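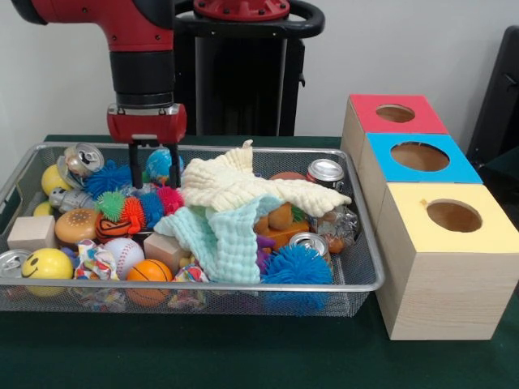

Hutska toy library opens its summer sorting table on Presard Street

Jul 2, 2025

The Hutska Toy Library has put its summer sorting table out again, and anyone who has ever lifted the lid on a family toy bin and quietly put it back down will feel right at home there. The table opened this week in the back room of the library's building on Presard Street, and it will stay up through the end of August for families who would like to bring in a jumbled bin, basket or bag of small toys and go home with something a good deal easier to live with.

The idea began in May, when the spring toy drive brought in 121 bags and boxes in a single weekend. Most of the puzzles and picture books found their way to the shelves fairly quickly. The balls were another matter. There were foam balls, squeeze balls, spiky rubber ones in every bright color, little balls printed like a globe and the yellow smiley-face kind that so many of us have had on a desk at one time or another. They had come in at the bottom of nearly everything, mixed with all the odds and ends that settle at the bottom of a toy bin over a long winter, and it took the library several evenings to get through them.

Those evenings turned out to be rather enjoyable, according to the library's summer newsletter, and people kept asking whether they could bring their own bins from home. So the table, which was meant to be folded up and put away before school let out, is staying.

The setup is a simple one. A dark green cloth goes over the table, and the toys go into a wire-mesh basket, where you can see a little of what is underneath through the sides before you start digging. The library is fond of its mesh baskets and recommends them to anybody who asks (and to a few people who don't). Sand and crumbs drop through onto the cloth, the basket can be carried straight outside to the hose, and small children can find what they want without turning the whole thing over on the rug.

Families are asked to begin by taking out whatever isn't a toy. Soda cans are a regular find, both the whole ones and the crumpled ones, and they go into the recycling before anything else happens. The same goes for batteries, bottle caps, pencils and hard candy. Kids tend to be very good at this part and should be allowed to do as much of it as they like, with a grown-up handling anything that has a sharp or torn edge.

After that comes the sorting itself. Foam balls are kept apart from rubber ones, mostly on account of the washing. A foam ball soaks up water like a sponge and can take days to dry through, so the library wipes those with a damp cloth and a drop of dish soap and leaves them on a rack overnight. The spiky rubber puffer balls are much less trouble. They can sit in a bowl of warm, soapy water, and a good swish with the fingers will loosen the lint and hair that collect down between the tendrils. Rinse them well, shake them hard (outdoors is best, as the kitchen window at the library can testify) and set them on a towel.

Squeeze balls should be looked over for cracks before they are washed at all. Press gently and turn the ball in your hand under a good light. If there is a split in the skin, or if the surface has gone sticky and stays that way after a wipe, it is time to say goodbye to it. The same is true of any spiky ball that has begun to shed its tendrils, particularly in a house with a baby or a puppy.

What happens next is up to each family. Plenty of people take everything home again, only cleaner. Others choose a few favorites and leave the rest for the library's lending shelves, and the library is glad to have them. It now has 524 items out on loan or ready to go, and sensory toys are among the first to disappear on a Saturday morning. Balls are lent in mesh drawstring bags, one bag to a household, for three weeks at a time. Spiky balls and smiley faces are the most requested by a comfortable margin, and there is a waiting list for the bag with the globes in it.

The library does ask that donated toys be in one piece and free of small parts that come loose. It can't take stuffed animals this summer, as the storage closet is already full of them, and it can't take anything with a missing battery cover. If you are unsure about something, bring it along and ask at the desk.

The table is open Wednesdays and Thursdays from 10 a.m. to 2 p.m. and Saturdays from 9 a.m. to noon. There is no charge and no need to sign up, though groups of more than 15 are asked to call ahead so that there will be enough chairs and towels to go around. Kaczorowski Hardware, two doors down, has set aside a stack of mesh baskets for families who would like one of their own, and will take 10 percent off for anyone showing a toy library card. The Vavetti bakery across the street has been kind enough to send over a tray of rolls on Saturdays, and they do go early, so plan accordingly.

A toy swap will close out the season on the last Saturday in August, on the lawn if the weather is good and in the back room if it isn't. Swap tickets are handed out at the sorting table, one for each cleaned toy left with the library, and they may be saved up over the summer. Last year's swap drew 28 families, and a good number of them stayed on well past lunch.

Parking is available behind the building, with the entrance on the alley side. The front steps are being repaired through the middle of the month, so anyone arriving with a stroller or a heavy basket should use the side door, where there is a ramp and a bell. Please ring it twice, as it can be hard to hear from the back room when the sink is running.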